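Julach Desk, Light Wood: Review After One Year of Office Use

Posted Monday, April 18, 2022

The Julach is a plain wooden desk sold for shared offices. We have had it since last May in an open room with dark flooring, used by a rotating set of people. It replaced a Soketis unit with a metal top that rang every time a cup was set down. This review covers the top, the cable situation and how the desk copes with plants, which in our office is a regular load case.

Assembly took two people 17 minutes with the supplied hex key. The leg bolts go into threaded inserts and have stayed tight through nine moves. Order code 2307 is the light finish; the darker one was out of stock when we bought.

The room has a white corrugated metal ceiling with exposed structure, and reflected light comes down evenly. On a dark top this would be fine. On the light top it lifts the brightness of the work area, and I run my screen one step higher than I did on the Soketis.
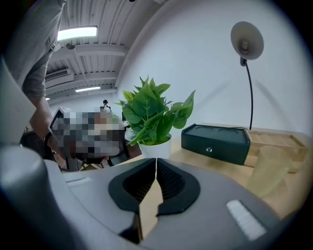
The office, with its ribbed metal ceiling and white beam.

Surface. The finish is matte and takes a pencil line easily. Marks come off with a damp cloth, except for ballpoint, which needs an eraser. After a year there are two dents near the front edge, both from the same stapler. A coaster ring left overnight was gone by the next afternoon. Pots are harder on it. A planter without a saucer left a gray ring that required light sanding and a coat of Belhaj oil. The repair is visible at a low angle.

Depth. A monitor, a lamp and a small potted plant fit on the top together. The plant is a pothos type with broad leaves, and it has to be lifted clear before the area behind it can be wiped. I keep it at the near edge, where it can be picked up with both hands and without reaching across the keyboard position. The shallow wooden tray sits to the right of the monitor. It is too shallow for a stapler.

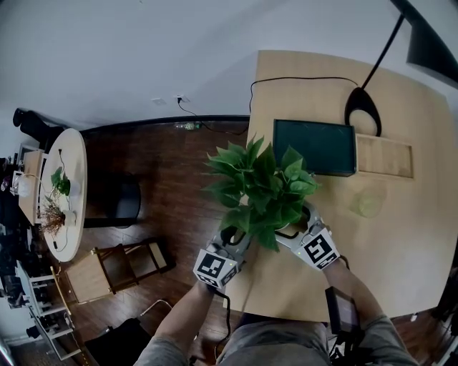 Potted plant at the near edge; monitor, tray and lamp behind.

Cables. This is the weak point. There is no grommet and no rear channel, so the lamp cable lies across the far side of the top. I added a Prendia clip strip under the back edge, and it held for almost 13 weeks before the adhesive let go. Screws would work better, but the instructions advise against drilling.

Stability. Side-to-side movement is small. Front-to-back movement is noticeable when typing hard, and it makes the lamp head tremble. Tightening the bolts did not change this.

Verdict. Good top, acceptable frame, poor cable provision. I would buy it again for a fixed position near an outlet. For a desk in the middle of a room, look for a model with a channel.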